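Flinstead Wildlife Forum > Mammals > Badgers and hedgehogs in the same garden?

Started by wojcik_lane
Posts: 11

wojcik_lane
We moved to the edge of Flinstead in the spring and the garden backs on to a strip of old woodland. There is a badger sett about 90 metres up the bank, in use, with fresh soil outside two of the holes. The neighbours say it has been there for years.

We also had a hedgehog under the feeders through the summer. I have not seen it since the badgers began coming through the hedge at night. They dig up the lawn for worms and grubs and they have had the windfall apples.

Do badgers drive hedgehogs out? And is there anything I can do that doesn't involve fencing the badgers off? I like having both.

Stukov
Yes, they do. Badgers eat hedgehogs. They are one of the few animals here with claws long enough to open one up when it has rolled into a ball. They also eat the same things, mostly worms and beetles, so even where they don't kill them they are taking the food.

If you have a sett that close I would not expect the hedgehog back.

mossbank
I don't agree that it is that simple. We have had both for as long as I have kept notes. The badgers come through along the bottom wall and the hedgehogs stay up by the house under the laurel. They know the badgers are there by the smell and keep to the parts with cover. What matters is whether there is enough food and enough places to hide.

A dry summer is worse for hedgehogs than a badger is. The worms go deep and the badgers can dig for them and the hedgehogs can't.

Stukov
One garden isn't much to go on. Where I am they were common, then the badgers moved in along the railway and within a few years there were none. Same gardens, same hedges.

mossbank
Mine is one garden and so is yours.

Leilani Pennington
Hello both. I do the mammal records for the parish so I see what gets sent in from either side of the wood. There are streets with both, but the hedgehogs are thinner on the ground near setts, and they turn up closer to houses. So you are each partly right.

wojcik_lane, what time are you looking? Hedgehogs can be out at three in the morning and you would never know. Put a footprint tunnel down before you decide it has gone.

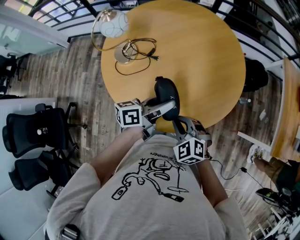 Round wooden table, October

A tunnel is just a long box open at both ends, with a dish of food in the middle, a strip of ink either side of it and plain paper at the ends. Use charcoal powder mixed with vegetable oil for the ink. It washes off and does them no harm. Leave it along a fence or hedge, not out in the open, and check it every morning. Hedgehog front prints look like small hands, wider than they are long. Rats and squirrels leave four toes at the front and five at the back. Cats leave a round print with no claw marks.

wojcik_lane
Thank you, I will try that. I have been looking at ten or eleven at night and then going to bed, so I could easily have missed it. Does the food need to be anything special?

Leilani Pennington
Meaty cat or dog food, or cat biscuits if you want less mess. No milk and no bread. Keep the ends of the tunnel low enough that a badger can't get its head in, or you will find it upside down on the lawn.

Lino Vitale
Upside down and empty, in my case. I ended up pegging mine at the corners with tent pegs.

On the hiding places, I would do that now whether or not the tunnel shows anything. Hedgehogs hibernate from about November, depending on the cold, and they need dry leaves and somewhere the wind doesn't get in. A pile of logs against a wall with leaves pushed in behind is enough. Badgers will pull a loose pile apart if there are grubs in it, so put the heavy ones on the outside.

I had a Drutier hedgehog house for a while and it was all right, but the doorway was too wide. I fixed a baffle inside so the animal has to turn a corner to get to the nest. A badger can't reach round it.
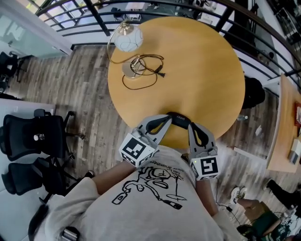 The other thing is gaps. A hole 13 cm square at the bottom of a fence lets a hedgehog through and keeps an adult badger out. If your neighbours will each make one, the hedgehogs can move along the row without going near the bank at all. We got three houses to do it on our side and the droppings turned up in all three gardens the next year.

Stukov
The gaps are good advice, I have no quarrel with that. I would still say that feeding makes it worse. You put out cat food and the badgers learn it is there, and then you have brought the two together every night.

mossbank
Only if the badgers can get at it. Put it under something low with a weight on top. I use a paving slab on bricks.

wojcik_lane
Update after a few nights. First two mornings, nothing but slug trails and one cat. This morning there are prints on the paper at the house end, wider than long, five toes, lots of them. I think that is a hedgehog. The badgers were in as well, there is a new hole in the lawn by the apple tree, and the tunnel had not been touched.

I will leave the apples for them down at the bottom and keep the tunnel up by the shed. Next door has said yes to a gap.

Leilani Pennington
That sounds like a hedgehog to me. Write the place and the night on the back of the paper and send me a copy for the records, please. If you have a ruler, lay it beside the clearest print first.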